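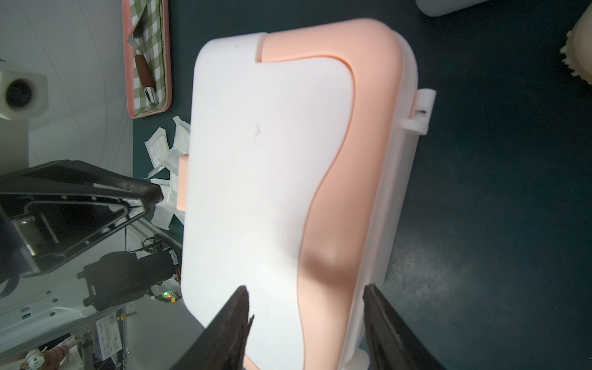
How full can a lidded box be packed before the latches stop holding?

Fill to 5 mm below the rim and no higher. The lid needs that clearance to seat flat. Contents that touch the underside push the panel up, and the clips then carry a load they were not shaped for.

Storage box FAQ: lids, latches and cleaning
Last updated: April

What is the difference between the Skandel and the Viklund?

The Skandel holds 28 liters and has a clip latch. The Viklund holds 36 liters and has a plain press-on lid. Lids do not interchange. The Standell is a shelf insert and takes neither lid.

The latch will not close. What should I check?

Look at the rim first. Grit, thread or a corner of fabric under the lid will hold it off the seat. Remove the lid, wipe the rim and the matching channel, and set the lid back down square. Press above the latch, then close the clip. If it still springs open, compare the lid with a straightedge. A bowed lid should be replaced.

Can a bowed lid be flattened?

Sometimes. Lay it upside down on a level surface at room temperature with an even weight across it for 28 hours. Do not use a hair dryer or hot water. Heat moves the thin areas before the thick ones and the bow usually gets worse.

How do I remove scuff marks from a white lid?

Light scuffs are often material left behind by whatever rubbed the lid. Use a damp cloth with dish soap, then a melamine sponge at low pressure. Test the sponge on the underside, as it dulls glossy plastic. Scratches that catch a fingernail are permanent.

Can hand tools with wooden handles go in a closed box?

Dry them first. Wood and bare metal both suffer in trapped moisture. Tools in daily use are better off in an open tray with a cloth liner. Wash the liner separately and put it back fully dry.

Are spare latches available?

Wundside stocks them for the Skandel only. Order by box model, as the lid color has no bearing on the part.

Comments

Bilal Sleiman: The Viklund lid fits my older Skandel if you leave the clips off. Not tight, but it keeps dust out.

mk_garage: Flattening took two rounds on mine. One corner still sits a little high.

hollis: Does the fill line apply to soft stuff like yarn? I go right to the top and it closes.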